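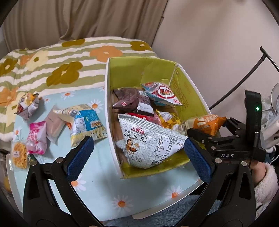

Jaws open around the silver corn roll bag, blue pads either side.

Ticket: Jaw width reading jumps on crinkly bags
Project: Hivari hand-held gripper, home build
Status: Solved
Opened: Wed 17 January

What I'm seeing

First off, I love this thing. I finished my Hivari build over the December break and I've been picking up everything in the house with it. Snack bags are my favorite test because they're slippery, puffy, and all different sizes, so I've got a box of them on the bed and I'm moving packets in and out.

The trouble is the jaw width in the log. On anything stiff it's lovely and smooth. On a puffed-up bag the number comes down nicely as I squeeze, then leaps up by 8 mm and comes straight back. The jaws themselves don't open, and I don't feel anything in the handle. If I replay the log on my little desk arm, the arm opens its fingers at that exact moment and drops the bag. Every time!

Setup

Jaw sensor board: Flomano, second revision
Logger: Atolmont, stock settings except sample rate
Sample rate: 400 per second
Cable: the thin black one that came in the kit
Power: USB from the laptop

Already tried

Recalibrated fully open and fully closed, twice. No change.
Swapped the USB cable and the port. No change.
Tightened every bolt I could reach on the linkage. I got a quarter turn out of one of them, which felt promising, but no change.
Dropped the sample rate by half. Fewer bad samples, same jump.
Wiped down the pads in case they were sticking and letting go. No change, though the grip is better now, so I'd do it again.

Log snippet, one squeeze on a bag (width in mm):

61.2
60.8
60.3
68.3
60.1
59.9

Reply from support

Great write-up, and thank you for trying the half rate, that saves us a round. A single bad sample that comes right back is nearly always electrical. Could you do two things? Run ten squeezes on something hard, such as a wooden block, and ten on a bag, and tell us how many squeezes have a jump in them. Then hold the sensor cable still against the upright with your free hand and repeat the bag test.

Update from me

Block: no jumps at all. Bag: jumps in nearly every squeeze. Bag with the cable held still: just one. So it's the cable, I think? What I don't get is why the block is fine when the cable is hanging in the same place.

I did wonder about static, with all that plastic crackling. I tried again with one of the small flat packets and got a jump there too, only smaller.
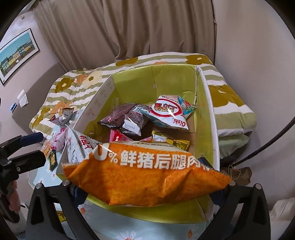 Big orange bag, lifted over the box. This is the one I used for the bag test.

Reply from support

Good question about the block. With a block your jaws stop dead and your hand relaxes. With a bag you keep on squeezing as the air moves, so the linkage travels further and keeps tugging at the cable where it enters the Flomano board. Our bet is the connector. On the second revision the plug can look seated when it's sitting a hair proud. Please unplug it, check for a bent pin, push it home until it clicks, and leave yourself a bit of slack before the first tie.

Static isn't impossible, but we'd expect it to show up as a run of garbage, and your log is very tidy apart from the one sample.

Update from me

You called it! No bent pin, but the plug went in further than I thought it could, with a proper click. It turns out I'd also pulled the first cable tie so tight that any movement went right into the connector. I cut it, left a small loop, and tied it again lower down.

Results after that:
Block, ten squeezes: no jumps
Orange bag, ten squeezes: no jumps
Mixed packets from the box, 23 pickups in a row: no jumps

Then I replayed the orange bag log on the desk arm and it carried the bag all the way across and set it down. I may have cheered. I replayed it four more times just to watch.

One thing left over – with the Atolmont logger on stock settings, the first half second of each file has the width stuck at zero. I've been trimming it by hand. Is that something I did?

Reply from support

No, that one's ours. The logger starts writing before the board has sent its first reading. Set "wait for first sample" to on, under Inputs, and it will hold off. The Powell build guide has a page on cable routing too, and we'll be adding your loop to it, with a note about the click.

Update from me

Setting changed, files start clean now. Happy for you to close this. Next I'm going to try the dried noodles, and if those give me a new problem I'll open a separate ticket.

Closed by support. Cause: sensor plug not fully seated, first cable tie too tight.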